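Category: Care & Repair

Drying knitwear flat: notes on support, airflow and time

Most of the shape loss reported to our repair desk in Ditville happens between the rinse and the drawer. A wet knit carries a large share of its own weight in water. Hung from a rail, that load is taken by the shoulder stitches alone, and the loops lengthen in the direction of pull. They don't fully recover.

Flat drying spreads the load. The procedure we use is as follows.

Press the water out in a rolled towel. Do not wring. Lay the garment face up on a second, dry towel over a firm surface and set the body width first, then the length, then the sleeves. Ribbed cuffs and hems should be pushed together by hand until the ribs touch. Fuzzy or brushed yarns hold more water than smooth ones of the same weight and should be turned over halfway through.

Gwilym Voyle at the Kiltley workroom ran a small comparison in May with swatches cut from one roll of brushed knit. Each swatch was washed, towel-pressed and left in a room held at 45 percent relative humidity. Swatches on an open mesh rack were dry in 8 hours. Swatches on a towel over a closed board were still damp at the seams at that point and were left overnight. The hanging swatches dried fastest and came out longest.

A mesh rack is therefore the better choice where there is space for one. A bed will do for sorting and folding finished pieces, but not for drying, as moisture passes into the padding and leaves slowly.

Soft pieces, one lifted, one on a quilted mattress top:

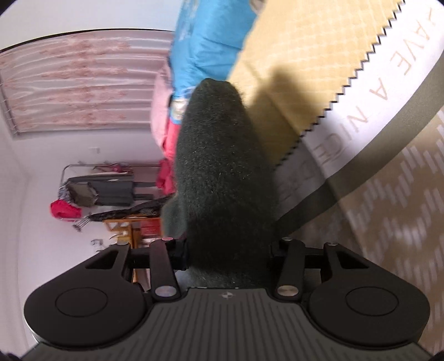
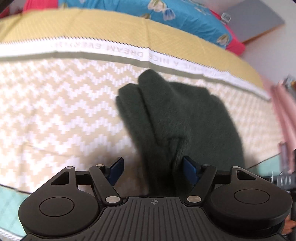

Heat is the other variable. Keep wool and wool blends away from radiators and out of direct sun. Acrylic tolerates more, but a hot surface can flatten the pile for good. If a tumble dryer must be used, check the label first and stop the cycle while the seams are still slightly damp, then finish flat.

Store knits folded, heaviest at the bottom. Check that seams and cuffs are fully dry before closing the drawer, since these are the thickest parts and the last to lose water. Pilling can be removed at this stage with a comb, working in one direction on a flat surface.

The Poduval rack plans mentioned in the last issue are available at the front desk.

Related items
Reading a fiber content label
Replacing a stretched cuff
Moth checks before winter storage
Ponano darning class: materials list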